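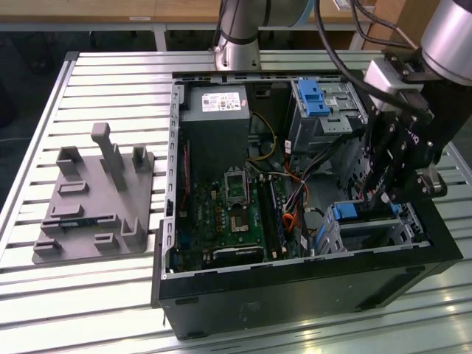
Povilas Jaunzems wrote back that two people editing the same paragraph is a solved problem, and would I please talk about something else. I put that first because half the room will agree with him.

Is it solved? Ask for hands: who has lost text in a shared document this year. Wait. Let it be awkward.

Slide 2. The demo everyone gives. Two browser windows, same laptop, same network, both cursors moving. Looks great. Tells you very little about a student on a train who closes the lid for 40 minutes and comes back with a page of changes.

Our test with Plolton: 63 offline edits, merged on reconnect. No errors reported. 5 of them had put words in the wrong sentence. The log said "success" for every one. (Pause here, people want to read the log.)

Slide 3. Astent's answer is to lock the paragraph. Old idea, and I used to laugh at it. Students at Tristport hated it for a week and then stopped complaining - could mean they liked it, could mean they went back to email. I don't know which. Say so.

Slide 4. Nghiêm merges by character and keeps full history. Clever work. But ask what the history is for if a group can't find the version they want. I tried. I gave up and retyped it.

Skip slide 5 if we're running late.

Questions I expect: "Won't a better merge algorithm fix this?" Maybe. I've heard that since my first talk on it. Show me the merge that knows what the writer meant, and test it with the network cable out.

Slides go up in May - check the link first.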